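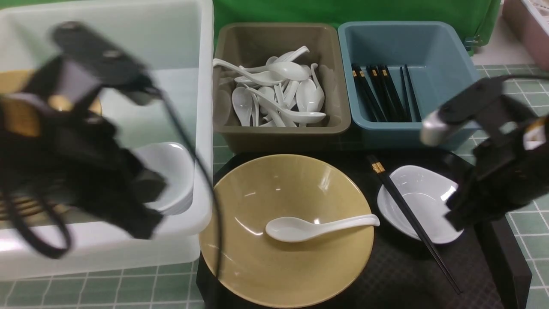

Tundemska 推出 Ko 中式餐具租赁:连托盘一起送来,连油一起收走

九月起接受预订,首批备货 600 套,洗碗包含在租金内

Tundemska 今天宣布,旗下中式餐具租赁服务 Ko 将于九月正式开放预订,面向家宴、公司聚餐、社区长桌宴,以及一切主人事先低估了碗筷数量的场合。Ko 以“一位”为单位出租,一位五件:碗、盘、味碟、汤匙、筷子,配一只黑色托盘。客人吃完,餐具不必洗,刮掉剩菜放回箱里即可。首批 600 套已在 Plitudwood 的备货间入库,由合作方 Tranura 负责清洗和配送。

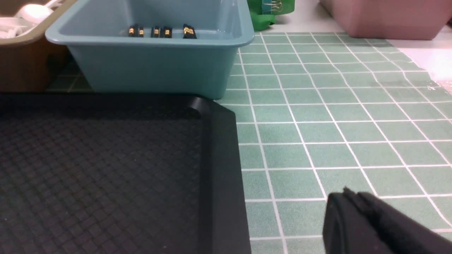

撰文:屠小禾
Tundemska 品牌与内容部 文案

本公司做餐具租赁有些年头了,对一件事颇有心得:请客的人总会认真考虑菜单,认真考虑座次,认真考虑某两位亲戚能不能挨着坐,然后在开席前半小时发现家里的汤匙不够。接下来的事各家大同小异。有人去翻抽屉,翻出几把儿童餐具;有人下楼买一次性勺子,那种勺子遇到热汤会变得很谦虚,弯下腰去;还有人宣布今晚的汤改成端起来喝。

Ko 就是为这半小时准备的。

一位五件,配法固定

我们在筹备阶段收到过不少建议,有的希望加公筷,有的希望加骨碟,有的希望加一只专门放手机的小碟子。这些建议都很诚恳,我们也都记下来了,然后照旧做了五件。碗用米黄色,敞口,内壁光亮;盘子取同一色系,深色的边;味碟是白色方碟,圆角;汤匙是白瓷,匙斗深;筷子黑色,近顶端有一小圈金色。托盘同样是黑的,表面有细密的菱形纹。

有同事认为黄、白、黑放在一起“像三家餐厅倒闭后合并的库存”。我们把这句话讨论了很久,最后的决定是请这位同事参加试摆。试摆之后同事没有收回这句话,但是订了一桌。

配法固定,对客人的好处是不用选。对我们的好处是备货时不用猜。出租餐具最怕的从来是缺件:十几个人坐下,碗都齐了,少一只味碟,于是有一位客人整晚礼貌地蘸邻座的醋。Ko 的餐具出库前按位配齐,一位一盘,摆好之后核对,再按桌装箱。我们没有给这道工序取英文名字,虽然市场部提过两个。

分门别类,各进各的箱

在 Plitudwood,餐具按种类分放:碗和盘进白色的大箱,汤匙有汤匙的箱,筷子有筷子的箱。工作台面铺绿色方格垫,托盘放在垫上配。方格原本是方便对位用的,后来发现它还有一个作用,就是让任何摆歪的东西都显得特别歪。新来的同事往往要花一阵子才能和那些白线和平相处。

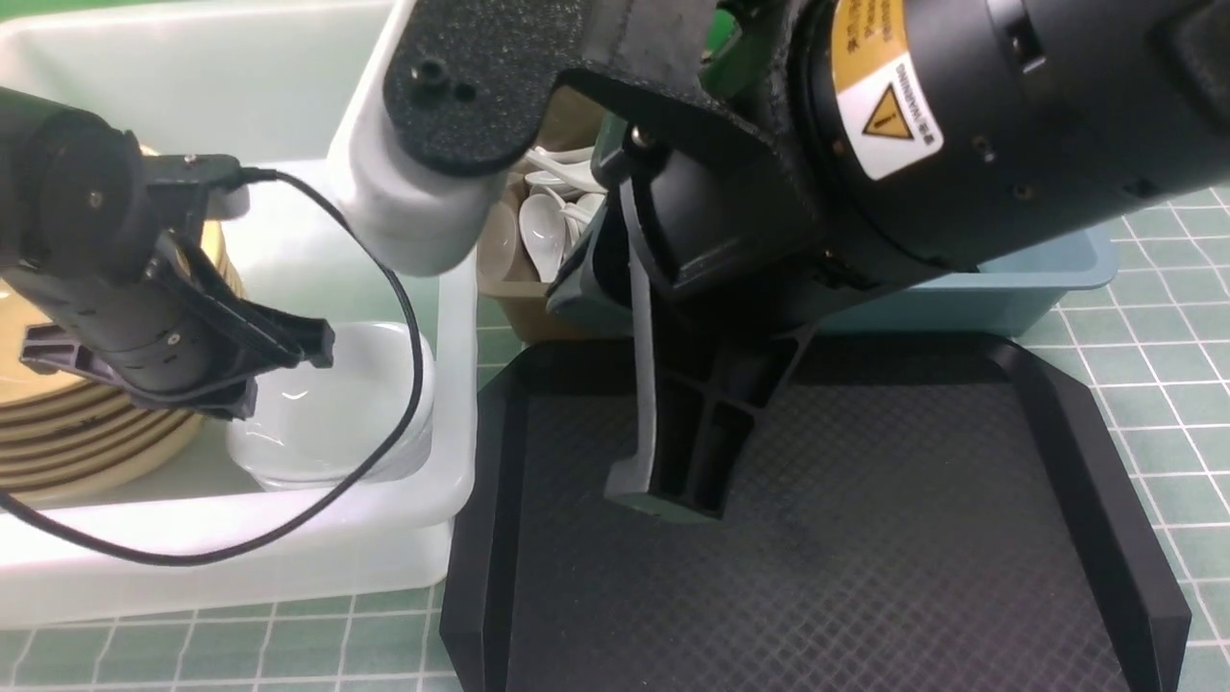

配盘的次序也有过争论。先放碗派认为碗最大,位置定了别的才好放;先放盘派认为盘子是地基,没有先盖屋顶的道理。两派都写了说明,先放碗派的那份还附了草图。现行规定是先碗后盘,理由是草图画得比较清楚。先放盘派保留意见,并在每次例会上保留一遍。

汤匙和筷子放在右手边,筷子在外。左撇子客人可以在订单备注里写明,我们会整位反过来摆。写备注的人比想象中少,据客服同事观察,左撇子朋友多半早已习惯世界是反的,坐下之后自己默默换过来,动作很熟练。我们仍然希望大家写。

桌数、时间和别的实际问题

Ko 以 12 位为一桌起租,不足一桌按一桌计。多出来的几位请不要退,经验表明总会有人带人来,带来的人总会说“我不吃,我坐坐就走”,然后吃得比谁都多。

配送由 Tranura 承担,送达时间最晚在开席前 2 小时。提前这么久,一是给路况留余地,二是给主人留出后悔和换桌布的时间。收箱可约当晚,也可约次日上午。选次日的客人请把箱子放在猫够不到的地方。我们对猫没有成见,只是陶瓷对猫的看法和我们不同。

租金含清洗,含托盘,不含桌布、酒杯和对厨艺的评价。破损按件计价,单价写在箱内的清单上。常有客人问,打碎一只碗说一句“碎碎平安”能不能打折。不能,但可以照说,客服会跟着说一句。

归还时请怎么放

归还是整套服务里最容易引起哲学分歧的部分。有的客人会把餐具洗净、擦干、按大小码好,每两只碗之间垫一张纸巾,箱子打开时有一种住过样板房的感觉。也有的客人把一切倒进同一个箱子,最上面压着半条鱼。前者我们很感激,其实不必;后者我们不便多说,请看下面几条。

一、剩菜请刮掉,汤请倒掉。不用洗。
二、碗归碗,盘归盘,味碟归味碟,各自叠放。
三、汤匙和筷子分箱,不要混放。
四、托盘最后放,平放。
五、鱼请自留。 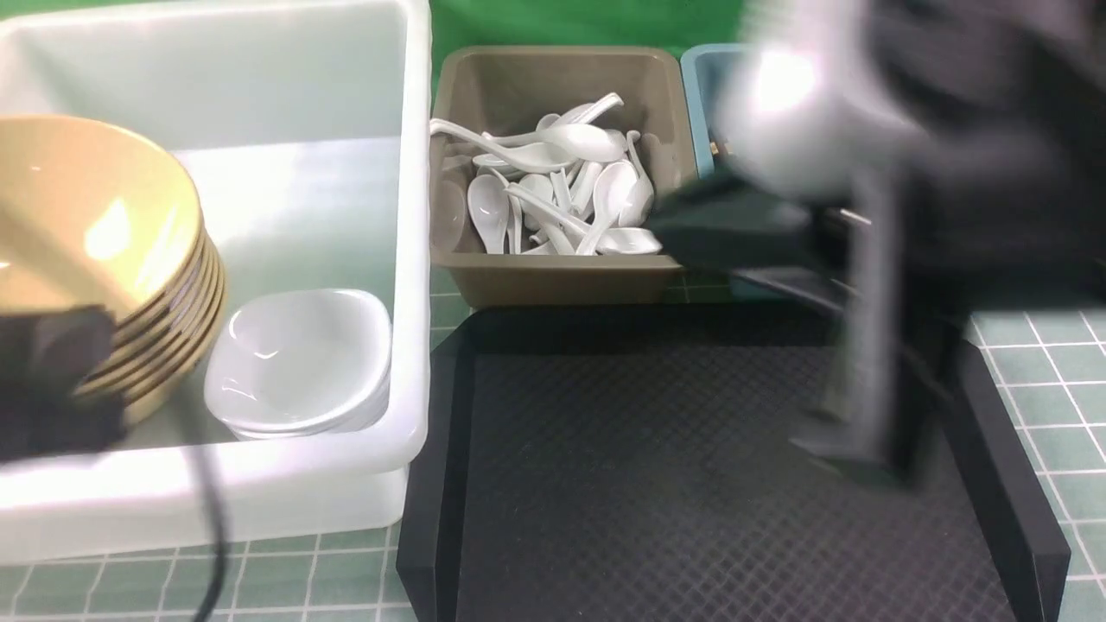
叠放的要求只有一条,就是同类相叠,齐不齐我们不计较。Ko 的碗口带一圈颜色较深的金棕色边,一只套一只叠起来,边就成了几道深浅相间的线,认起来很省事。至于叠得直不直,我们自己也没有立场说话:备货间里的碗就是斜着靠在箱里的,汤匙更是横七竖八堆成一堆,有一根长柄干脆伸到了箱沿外面。我们曾在内部推行过汤匙同向摆放,文件写得相当漂亮,至今贴在墙上。汤匙没有读过。

合作方与备货地点

Tranura 是一家做餐饮后勤的公司,替食堂和宴会厅洗碗,车队常年在饭点前后出没。这次合作谈得很快,主要分歧在箱子的颜色。Tranura 希望全部统一,方便装车;我们希望按种类区分,方便找东西。最后按种类区分,代价是我们负责向所有司机解释哪种颜色里是什么,以及为什么粉色的箱子不归他们管。

Plitudwood 原是一处木器展销场,备货间设在后侧。搬进去的时候墙上还留着“欢迎试坐”的字样,我们没有拆,目前是全公司执行得最彻底的一条标语。展销场前厅在九月会布置一桌 Ko 样品,供预约客户看实物、试手感。样品桌上不提供饭菜。上一次的样品桌旁有人等了很久,在此一并致歉。

几个已经被问过的问题

能不能只租筷子?不能。只租筷子的生意我们做过,归还率请恕不公布。

碗能不能进微波炉?在客人家里用的那一晚,我们建议把热菜的任务交给家里的碗,让租来的碗专心待在桌上。

能不能租长期?可以谈。有一家公司食堂问过能否长租到“大家学会自己带碗为止”,我们认为这在合同里不太好写期限,双方还在沟通。

喜宴用这个颜色合不合适?米黄配黑配白,长辈可能会有意见。长辈对别的颜色也可能会有意见。如需红色筷子,请等下一批,时间未定。

预订与媒体联络

Ko 餐具租赁自九月起接受预订,首批以 600 套为限,订完为止。预订可通过 Tundemska 客服或 Tranura 的配送窗口办理,下单时请写明人数、地址、开席时间,以及有没有电梯。最后一项请务必填写,上回漏填的那位客人住顶楼,我们的送货同事至今记得那栋楼每层墙面的颜色。

媒体如需样品照片、尺寸资料或安排到 Plitudwood 备货间参观,请与 Tundemska 品牌与内容部联系。参观请安排在上午,下午是配盘时间,先放盘派可能会找您签名。

关于 Tundemska

Tundemska 从事餐具及宴会用品的租赁与配套服务,客户包括家庭、企业和社区团体。公司业务范围涵盖碗、盘、杯、桌布和折叠椅,折叠椅目前暂停出租,正在逐把检查哪些还能折叠。

关于 Tranura

Tranura 提供餐具清洗、仓储和短途配送服务,在本次合作中负责 Ko 的全部清洗与往返运输。

(完)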